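Been asked a few times how the Irnell swap worked out on running costs, so a short thread.

We're a coffee kiosk at Erkness station, open mornings only. The council is ending single-use cups at the station in September. I've been going through what that means for us.
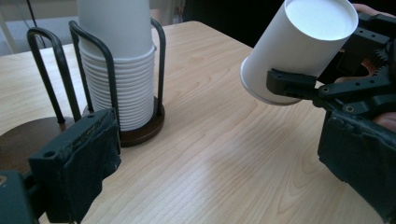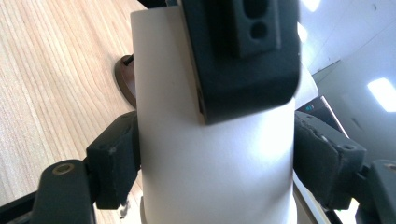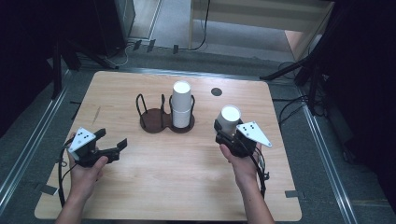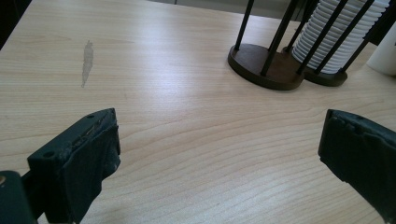
Llorente in the replies: does the deposit scheme at Irnell cover the small sizes too, or only the large?

Both. Same deposit, 90p, and you can hand them back at any of the 17 stalls signed up.

We get through roughly 400 drinks on a busy morning. At Irnell the return rate was poor for the first 5 weeks, then it settled.

Washing is the part I haven't sorted. Kevance will collect and wash but they want a year's contract up front. I've asked for six months. No answer yet.

Bringing your own still gets you the discount, that isn't changing.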